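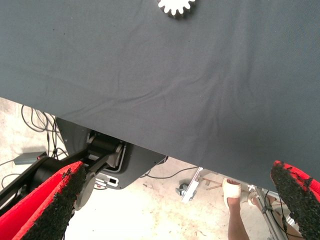 April, 4:20 in the arvo. The floor price tracker is still telling fibs about the Tukdale collection, and I've lost most of the day to it. Tukdale has 1073 tokens, and 289 of them were listed when I pulled the order book after lunch, so you'd think finding the cheapest one would be a doddle. The tracker kept handing me a floor well under anything you could buy. Osvaldo Lopes wandered over and reckoned it was stale listings, and I was sure it was rounding (I've been burnt by wei conversion before and now I see it everywhere). While the first resync ran I fiddled with the settings button on the dashboard. I want it like the white gear on the dark slate-grey cloth, with rounded teeth, matte grey behind and a faint shadow underneath. The current icon is bright purple and looks like a poker machine.

What the bug was

Stale listings, so Osvaldo wins. When an owner moves a token to another wallet without cancelling the listing, the signed order hangs about in the Ravon feed as if it's still good. It can't be filled from the new wallet, but our parser never checked the current owner, it just took the lowest number going. Out of the 289 listings, 13 were dead like this, and wouldn't you know it, one of the 13 was the cheapest of the lot.

Fix is an ownership call on every listing before it counts toward the floor. First go at it hammered the node and we got throttled almost straight away, so I've put a cache in front with a 60 second expiry. Bit crude! Someone could transfer inside that window and we'd be wrong for a minute, but for a chart that's fine by me. Anything that places bids should do its own check and not lean on ours.

Still bothered by the colour on the floor chart. Red for a drop, green for a rise, and half the time it flickers between the two on one listing. Might go neutral grey with a white marker and save the colour for proper moves.

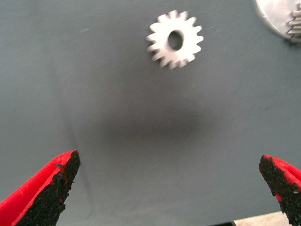
Wash trades, a start

Had a poke at the sales side before packing up. Stetsiuk's filter throws out any sale where buyer and seller were funded from the same wallet, which catches the lazy ones but misses anyone who goes through an exchange first. Tarkenetti does it by looking for tokens going round in a loop, A to B to C and home again. I'd like to run both over the Tukdale sales and see where they disagree.

To do
Merge the ownership check once Osvaldo has read it
Log cache misses
Recompute last month's floor, old chart is rubbish
Swap out the purple icon
Ask Ravon if cancelled and invalid orders can have separate flags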